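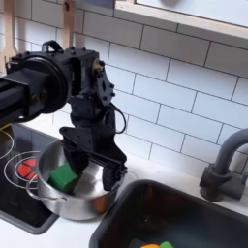 The arm at the play kitchen, gripper in the pot with the green block.

Forum > Work and Wages > Automation

Thread: They've automated the toy kitchen

kettle_descaler wrote:
I work on the play-testing bench at Kornaseo. For years my job has been to put things in toy pots and take them out again, write down what I think, and go home. My mum tells people I'm in product assurance.

Since December the putting in and taking out has been done by an arm. I now sit beside it and write down what it does. Same pay, same chair, new job title that I have to look up whenever a form asks for it. The line from upstairs is that it "frees us for higher-value tasks". So far the higher-value task is putting the blocks back.

Has anyone else been through this? What changed after the first few months?

gantry_goose wrote:
Warehouse here, Droretti kit. First few months everyone stood and watched it. After that everyone got annoyed with it, and then it was furniture. What changed was the talking. We used to work in pairs and now it's one person per cell, so you can go from 7 in the morning to dinner without a word to anybody. Put that in your notes before they finalise the layout.

Bramble77 wrote:
Sorry, but you were paid to play with a toy kitchen and now you're paid to watch something else play with it. I clean offices. I'd take either.

kettle_descaler wrote:
Fair. I'd only say the first one was more fun than it sounds and the second is less.

The bit I didn't expect is how much of the old job was in my hands and never got written down. A pot handle that's a bit mean on the fingers, a knob that feels cheap. I used to just know, and someone would ask me, and I'd tell them. The log has a box for picked up and a box for put down. No box for mean on the fingers. I asked for one and was told to use "Other", which takes 5 words.

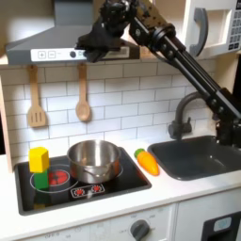

And the tidying is an art in itself. Every run starts from a set layout on a card, so I spend a good part of the shift arranging a carrot. I have become quite particular about the carrot. A colleague moved it while I was on my break and I heard myself say "excuse me" in a voice I last used on a traffic warden.

pinion_and_rack wrote:
I'm on the other side of this, I set up arms for a living (Malhotra, if it matters). The box you want is a perfectly reasonable request and whoever said "Other" is being lazy. The people who did the job by hand are the only ones who know what's worth recording. Ask again, in writing, and ask for it as a change to the log so it gets a number.

gantry_goose wrote:
With respect, I've put in 2 of those. One's still open and the other came back as "working as intended". Your lot are lovely on site and then you leave.

pinion_and_rack wrote:
Can't argue with the leaving. But I've seen benches where the operators stopped asking, and those end up worse. The log fills up with ticks and people take it for knowledge.

Bramble77 wrote:
How many goes does it do, then?

kettle_descaler wrote:
The counter said 3,414 when I clocked off. I have no idea what mine would have been. I never had a counter, and I'm not sure I'd have liked one.

zendo_survivor wrote:
We had Zendo put in at our place and the counter was the real trouble, far more than the machine. Once there was a number on the wall for the arm they wanted one for us as well. Find out now who sees your log and whether your name is on it. Get the union rep in while it's all still new and everyone's being nice.

gantry_goose wrote:
Seconded. That's better advice than mine.

kettle_descaler wrote:
Name is on it, as of this morning when I looked. Rep emailed. Change request going in after my break, with the handle in it. I'll come back to the thread when I hear something.

Bramble77 wrote:
Put the carrot in as well.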